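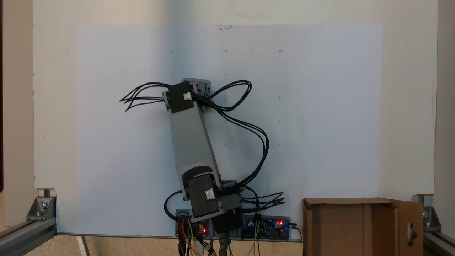 3.2 Backing sheet and blocks

Plain white sheet, faint grid of small dots, hung on the cream panel with tape at top center. Printed at Storkville on 800 mm roll stock, trimmed by hand. Dots kept faint on purpose, darker ones pulled attention off the block edges in the May pilot. Sheet replaced after every 60 blocks or sooner if it curls. Curling was the main problem thoughout, worse in the afternoons, see 3.4.

Blocks come from the Pimska set, batch of 100. We kept only the rounded-corner type for this section. Six circular holes per face, two columns of three. Other types are in the Kaltik comparison and not repeated here. Holes against dots is the whole point: both regular, both round, very different contrast. Figure 4 has a green one near the middle of the sheet.

Figure 4. Green block, six-hole face, dotted sheet behind.
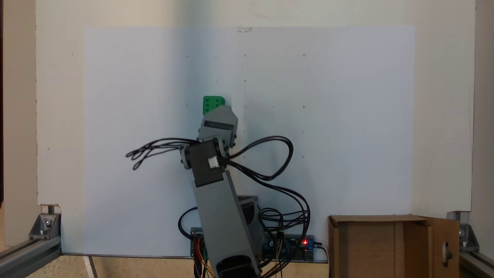 One reviewer of the Kováčik report asked why the sheet was not simply left blank, as the holes already give enough pattern to judge tilt. Fair point for tilt. Not for height, where a blank sheet gave us no reference and the readings drifted up to 4 mm between sittings. So dots stay. Blank-sheet readings are are in the appendix, unsorted.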